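The Slow Return of the Real Wool Rug

Walk into Choo on a weekday morning and the first thing you notice is the smell. It's lanolin, warm and a little sheepy, and if you grew up in a house with wool underfoot it will take you straight back to lying on your stomach in front of the TV. I did grow up in one of those houses, so I should admit right away that I was never going to be neutral about this place!

Choo is a rug workshop and showroom on the ground floor of an old shoe store. Na-rae Ha opened it with two secondhand looms and a lease she describes as "brave." She weaves flat rugs, mostly in undyed wool, and she repairs the ones other people weave. Repairs pay the rent. They're also the part of the job she lights up about.

"People bring them in rolled up in garbage bags, looking guilty," she says. "They think the moths got it and it's done for. Then I open it out on the floor and it's 40 years old, the knots are still tight, and all it needs is a new fringe and a bath."

The bath deserves a magazine story of its own. A rug gets dusted first, face down, until nothing more falls out of it, and this can take most of a day. Then it's washed in cool water with a mild soap and squeegeed in the direction of the pile (never against it), and then it dries flat with fans going. Ha has opinions about steam cleaners. I won't print all of them.
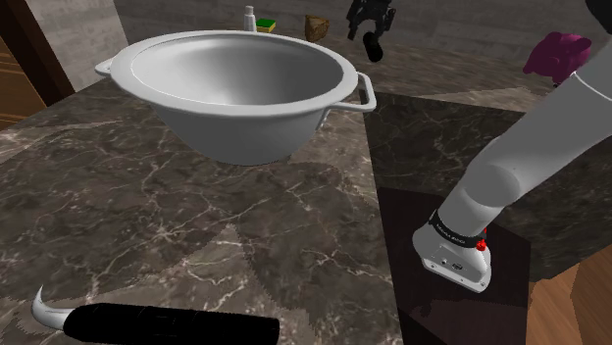
What surprised me most was how much of the wool comes from close by. Her main supplier is Stellier, a small mill that takes fleece from 46 farms, a lot of it from sheep kept for meat or milk. Coarse fleece like that has a hard time finding a buyer in the sweater trade. On a floor it's wonderful. It springs back after a chair leg, it shrugs off a muddy boot, and the natural grays and browns hide a multitude of sins between vacuumings.

The mill spins it thick and a bit uneven, and Ha likes it that way. She showed me two sample squares, one woven from smooth factory yarn and one from the mill's, and asked me to close my eyes and stand on them in my socks. I got it right away. The first felt like a nice carpet. The second felt like something you'd want to stand on while the coffee brewed.

She isn't alone in this, either. Sabina Havlíček runs Pludodby, a floor covering shop that sold almost nothing but wall-to-wall synthetics until a few years back. These days she keeps a whole room of wool, and she binds remnants into runners and stair pieces at prices that made me look twice at the tag. Her house line is called Bretik, a tight loop in oatmeal, slate and a dark green I have been thinking about ever since.

"I used to talk people into the stain guard," Havlíček told me. "Now I tell them to keep a white cloth and some cold water handy, and to blot. Blot! Everybody wants to scrub."

Her other advice, which I have already followed at home:

Buy the pad. A felt pad stops the rug from creeping and takes the wear off the back.

Turn the rug end for end twice a year. Sun fades wool, and you want it to fade evenly.

Expect shedding. A new cut-pile rug will fill the vacuum for the first few months and then calm down.

Measure with newspaper. Tape sheets together, lay them down, and live with the shape over a weekend before you order.

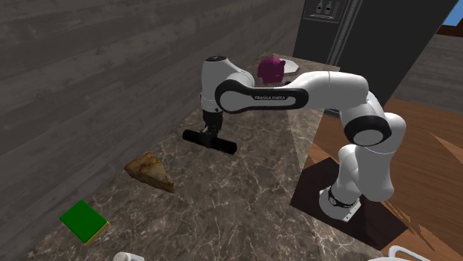
That last one saved me from a bad mistake. I'd been sure my dining room wanted a round rug, and one breakfast with the newspaper version, all of us catching our chairs on the edge of it, settled the matter.

Ha's waiting list for woven pieces was full by the end of February, but she still takes repairs, and she'll open the order book again once the big loom is free. There's a hall runner on it now, brown and cream, with a narrow stripe of near black from a single flock. She let me throw the shuttle for two rows. They're a little crooked, and she says she's leaving them in.

Wed 7 March

Shares 40 | Comments 2

Contact the editors | Copyright, all rights reserved | Back to top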